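The Cabinet, Again

I had planned to spend the morning on the papers. They are all over the white table, and they have been since September, when I declared that table a temporary filing system. Instead I got out the spray bottle and a navy cloth and went after the cabinet with the basin on top, on the theory that a clean cabinet would make me feel like a person who files things.

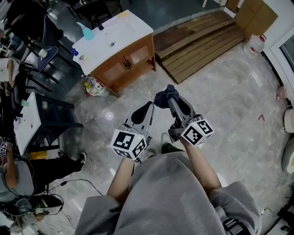
My usual method is to wipe the white part, admire it, and leave the doors for another day. The doors are where the trouble is. Wood grain hides everything until the light comes in low, and then you learn what 105 small splashes look like after they dry. I bought a bottle of Tollance for this a while back -- it promised a "deep amber glow" and delivered a deep smell of oranges that lasted two days. So now it's water, a drop of dish soap, and going with the grain, which is horizontal on these and therefore hard on the knees.

The strip under the countertop gets the worst of it. Whatever runs over the edge stops there and settles in for good. You have to get down near the floor to see it, and I recommend not doing so if you have plans for the afternoon. 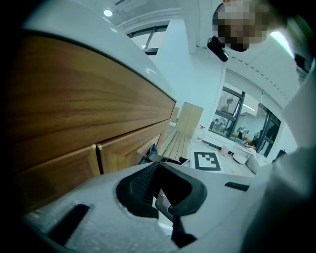

Ankica Nikolovski writes that I'm doing it in the wrong order: doors first, top last, and a dry cloth straight after the damp one or the seam between the doors will swell. She also wants to know about the papers.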